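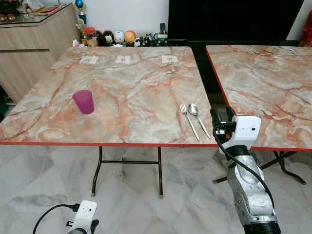

The pink cup on the folding table.

Four months after my new knee, the clinic in Noltwood said I could try walking without the cane. I wanted 18 steps, hall to kitchen. I was so excited I forgot breakfast! 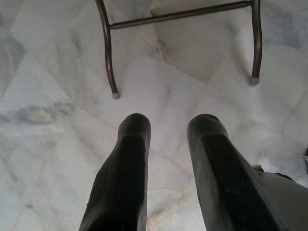 My surgeon had promised me dancing by February. I laughed at her then. Now I looked down at the white floor, all soft gray veins, and picked one to follow - left foot, right foot, left. Eighteen! I went back and did it again.
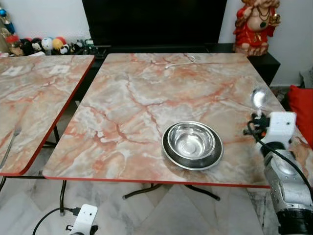

The steel bowl, the matching table.

Then I called my sister in Pinville and told her to find us a band.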